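Plastic laboratory flask

A plastic laboratory flask is a vessel molded from a polymer and used for holding, mixing, and storing liquids. The most familiar form is the conical flask, also called the Erlenmeyer flask, which has a wide base, sloping sides, and a narrow neck. Plastic versions are used alongside beakers and graduated cylinders of the same kind of material in teaching rooms, field stations, and water-testing work, where breakage is a larger concern than resistance to high heat.

Materials

Three polymers account for most general-purpose ware. Polypropylene (PP) is translucent and slightly milky, and most grades can be autoclaved. Polymethylpentene (PMP) is clearer and lighter but more brittle under impact. Polycarbonate (PC) is transparent and tough, though it is attacked by strong bases and by many organic solvents. Low-density polyethylene is common in wash bottles and less so in flasks.

Translucent ware may yellow with age. Ultraviolet light, repeated sterilization, and contact with colored reagents all contribute. A faint tint does not by itself make a vessel unfit for use; crazing, softening, or a deformed rim does.

Shape and handling

The conical profile lets the contents be swirled with little risk of spilling, and the narrow neck accepts a stopper or cap. The center of gravity is low, so an upright flask is stable on a flat bench. Large plastic flasks flex when squeezed, and a full one is normally lifted with one hand at the neck and the other supporting the base. An empty flask may be held by the neck and shoulder alone.

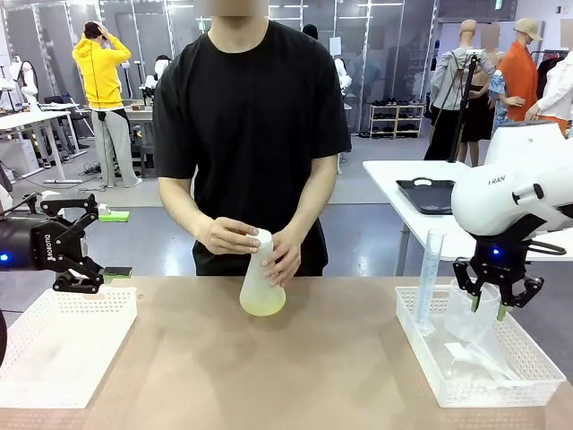
Conical flask of translucent plastic held upright at the neck; at right, a graduated cylinder and a beaker in a perforated basket.

Graduated cylinders are tall and narrow in relation to their base and tip easily. In baskets they are best stood against a side wall or laid flat. Beakers nest if the sizes differ enough, but wet beakers of similar size can lock together and should be separated before drying.

Baskets and sorting

Perforated plastic baskets are widely used to carry and drain small ware. The holes let rinse water escape and allow air to reach the lower part of each vessel. A two-basket arrangement is common, with one basket for pieces waiting to be washed and one for clean pieces. The Ceselley teaching laboratories sort by shape instead — flasks in one basket, cylinders and beakers in the other — and a count of their stock in October listed 259 pieces, of which 27 were withdrawn for scratched or unreadable scales.

Cleaning

Plastic ware is washed by hand with a mild detergent and a soft sponge. Abrasive powders and stiff brushes scratch the inner wall, and scratches hold residue. Printed scales wear faster than molded ones. A washing guide by Đức Cù for the Janley training course sets the water temperature at 60 °C and calls for three rinses, the last with deionized water. Caps and stoppers are removed before autoclaving, as a sealed vessel can collapse on cooling.

Accuracy

Markings on flasks and beakers are approximate and serve only as a guide to volume. Measured volumes are taken with a graduated cylinder or, where more precision is needed, a pipette or volumetric flask.

See also

Beaker
Graduated cylinder
Volumetric flask
Wash bottle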